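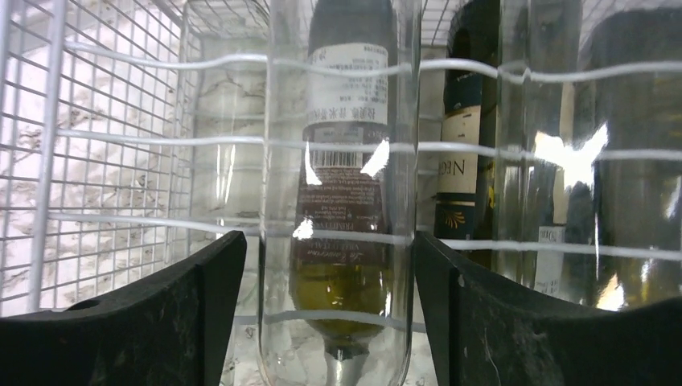

Tultance has published the first edition of its good practice guide for robots that handle glass, and from May it will be free for any company to use. The guide covers work in stores, warehouses and kitchens, where arms with simple two-finger grippers pick bottles and jars from baskets and shelves. Much of it is about clear glass. A clear bottle in a white wire basket, with dark wine bottles standing behind it, shows the camera the labels of its neighbors and very little of itself, and under strong light it also carries bright reflections. The guide asks that every robot be tested on such mixed groups before it works near people.

The text was prepared with Rornico and Baumgartner and has 6 chapters. They set limits for finger force, speed close to the basket, and the condition of the finger surfaces, which must be checked for wear at the start of each shift. One chapter is given to broken glass - who may stop the robot, who may enter the area, and how the stop is recorded.

The limits are based on 1188 test grasps made with 275 bottles and jars of different shapes.

"Many companies have their own rules for glass, and these rules do not agree with each other," said Ľudovít Šťastný, who led the editing of the guide. "We wanted one text which an operator can read in one afternoon and use the next morning."

The guide is voluntary and does not replace the safety laws of any country. Nitida will be the first company to apply it in full, at its bottle return site. Comments for the second edition can be sent to the Tultance standards office until the end of the year.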